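Skisodley Allotment and Compost Association
Minutes of the March meeting, 6:30 p.m., upper room

Chair: Wanting Luo
Present: 12 members, quorum met
Apologies: as recorded in the sign-in book

1. Minutes of the previous meeting
Approved with one correction. Under item 4, "south bay" should read "south bin row". The chair signed the corrected copy.

2. Matters arising
2.1 The standpipe at the Clemadham Lane gate has been re-lagged. No leak was found at the joint. Item closed.
2.2 The request for a second key to the tool store is carried over. The locksmith's quote has not been received.

3. Food scrap collection
3.1 The collection log was tabled. Total intake for the season was 1,412 pounds, weighed at the gate on the platform scale. Weights include the liner bags. It was agreed to record tare separately from now on.
3.2 Rejected loads: 6. Four contained plastic film and two contained cooked meat. Rejected loads are not included in the total above.
3.3 Fruit peel. Members asked whether banana and citrus peel should continue to be accepted whole. The chair reported that whole peel in the north bins was still recognizable at the second turning, while chopped peel was not. Stickers remain a problem and do not break down. The guidance sheet will be amended to read: "Remove stickers. Cut peel into pieces no longer than a finger. No bottles, caps or packaging."

Banana peel, opened out; plate and ketchup bottle on a white tabletop
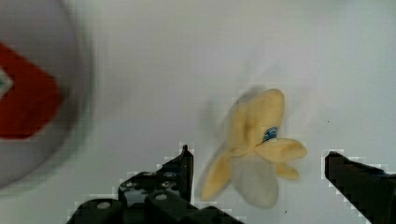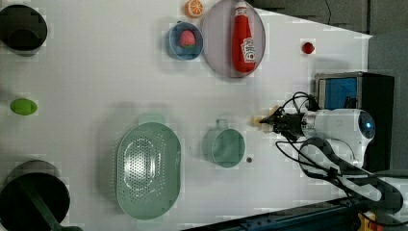

3.4 Condiment residues were discussed. Small amounts of sauce on paper napkins will be accepted. Liquid sauce will not, on account of salt content. One member asked that the salt limit be stated as a figure. The chair replied that the association has no means of testing for it and that the wording should stay general.
3.5 Resolved: the amended guidance sheet to be printed, 40 copies, and posted at both gates. Carried, one abstention.

4. Bin temperatures
4.1 Readings from the Oltska probe were presented for the north and south rows. The south row did not reach the target range during the cold spell. The north row held it for the full period.
4.2 Likely cause: high moisture and too little dry material. The south row will be turned and dry leaves added in equal volume to the next three loads. Readings to be taken at the same hour each time, at the center of the bin and at full probe depth.
4.3 The probe reads low when the battery is weak. Battery to be replaced before the next set of readings.

5. Wood chip delivery
5.1 Manríquez Tree Service has offered one truckload of mixed chip at no charge, subject to access. The lane is passable for a two-axle truck if the chain posts are lifted out.
5.2 Concern was raised about walnut in the mix. The chair will ask for a written list of species before accepting.
5.3 Chip to be tipped on the hardstanding and not against the fence. Plot holders may draw from the pile after the main paths are covered.

6. Plot matters
6.1 Two plots remain uncultivated. First notices were sent in accordance with rule 9. Second notices to follow if there is no reply.
6.2 A request to install a rain barrel on plot 12 was approved, provided the overflow is directed to the ditch.

7. Any other business
7.1 The wheelbarrow with the split tray is to be withdrawn from use.
7.2 A member asked for the gate to be opened earlier in summer. Deferred to the next meeting.

Actions
W. Luo: amend and print guidance sheet; obtain species list; chase locksmith's quote.
Bin crew: turn south row, replace probe battery, record tare.
Plot secretary: second notices.

Meeting closed at 8:05 p.m.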